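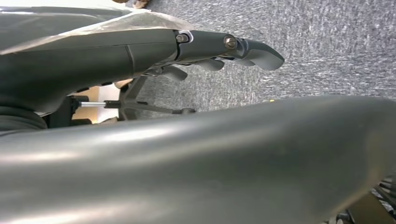 September
By Zerrin Karakaya

Search reports Enter keyword Go

Sirnton office seating and floor refresh – progress report to the Greditz fund

Anathi, you asked for a plain account of where the money has gone and whether I think the rest should follow it. The short version is that the chairs are mostly sorted, the carpet is not, and I remain unconvinced by the supplier's figures on either.

Chairs

The grant covered refurbishing the office chairs on both floors in place of buying new ones. There are 80 on the register. So far 28 have been through the full process, meaning the gas lift tested under load, the casters pulled and cleaned or swapped, and the seat pan bolts checked. The remainder have had a quick look from whoever was free, and I would not call that an inspection.

Birier's original proposal said most of our chairs would need new gas lifts within the year. I asked how they had worked that out and was sent a brochure. In our own testing the lifts have held up far better than the proposal suggested. A few sink slowly when someone heavier sits down and gets on with their day, and those have been tagged. The others go up and down as they should. I see no case for replacing the lot, whatever colour the brochure prints it in.

Casters are a different story. They were barely mentioned in the proposal and they have taken up most of the labour. Hair, thread and carpet fibre wind themselves around the axle until the wheel drags, and then people shove the chair harder, and then the stem works loose in the base. Cleaning one properly is a ten-minute job if it comes out willingly. We have paid for 177 replacement casters and I expect to use fewer than that. I have asked whether unopened bags can go back for credit. No answer yet.

One thing I would query in the next claim is the line for "base refinishing". A black base with a few scuffs on it does not need refinishing. It sits under a desk. I have struck this from our side of the agreement and would ask you not to approve it if it turns up again under another name.

Carpet

The grey carpet was cleaned on a Saturday by Bravo, who did the work on time and left the place tidy. My doubts are about what it achieved. The walkways came up a bit lighter for the first week or so. Under the desks, where the chairs roll back and forth over the same patch all day, the pile is flattened and I don't believe any amount of cleaning will lift it. I was told it would "recover with regular treatment", and the regular treatment was then quoted to me.

The invoice for the day was $637, which was within the budget line. I have no quarrel with the price of one clean. I do have a quarrel with signing up for four a year on the strength of it. My suggestion is to hold off and see how the walkways look at the end of the quarter.

Chair mats were proposed as an alternative. Staff at the two trial desks have opposite views. One likes hers, and the other says the edge catches his front wheels and he has pushed it against the wall. Two desks tell us very little, so I'd like to try a few more before anyone orders in bulk.

What has slipped

The labelling is behind. Each chair was supposed to get a number under the seat so that we could match faults to particular chairs. The first batch of labels peeled off, the second batch is better, and in between people swapped chairs among themselves, as people do. Some of the early test results can't now be tied to a chair with any confidence. I would sooner redo those than pretend the spreadsheet is sound.

Storage has been a nuisance as well. Parts are living in the meeting room cupboard and the old casters are in a bin beside the photocopier.

What I am asking for

Please release the second payment for labour and small parts only. Keep back the amount set aside for gas lifts until every chair on the register has been tested and labelled, and put the carpet contract on hold.

If Birier object, I am happy to sit down with them – but I would want their failure numbers in writing first, with an explanation of which chairs they were measuring.

The revised parts list will come to you separately once I have heard about the returns.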